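**Herringbone floor in the living room: small things everywhere, and where to put the purifier?**

**oltbridge_tenant**

Hello all. We moved to a flat in Oltbridge in December and the living room has a light herringbone floor, very beautiful, but every small thing that falls on it stays there until evening. Little bottles, toys, caps. I pick up, and after 40 minutes it is the same again.
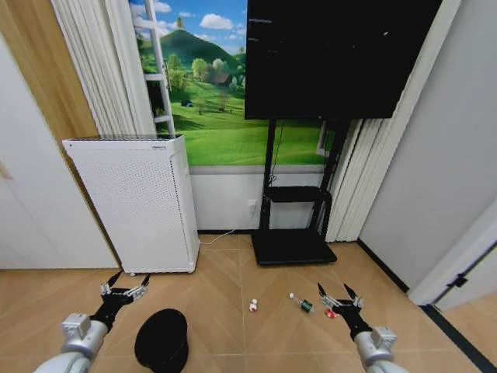
My second problem is the air purifier. It stands against the wall next to the TV, and its white cord goes over the floor to the wall behind the TV stand. I am afraid to catch it with the mop. Would you move the purifier to another corner, or only fix the cord?

**kettlerfan7**

Leave it where it is. Buy a flat cord cover, 18 mm wide is enough for one thin cord. Please do not use tape on an oiled floor, it takes the finish away with it.

**mopandbucket**

I don't agree about the cover. Dust collects along both sides of it and you will clean it more often than the floor. I would lead the cord along the baseboard with small clips.

For the small things: one low basket near the TV, and everything from the floor goes in it before dinner. Sort it later.

**kettlerfan7**

Clips need holes or glue, and this is a rented flat. The landlord will not be happy.

**oltbridge_tenant**

Thank you both. It is rented, yes, so no holes. The basket I like. I had a box with a lid from Pirnar before -- it did not work, the lid was always closed and the things stayed beside it.

**vultinis_home**

Your TV stand is on a mobile base, so this is easy. Pull it out a little, bring the extra cord behind it, and tie it there in a loose loop. No cover and no clips. I also keep 45 cm free in front of the purifier, so I can mop there without moving it.

**mopandbucket**

Good idea, if the cord is long enough for that. Measure first.

**oltbridge_tenant**

I will measure tonight after 7 and write here what I found.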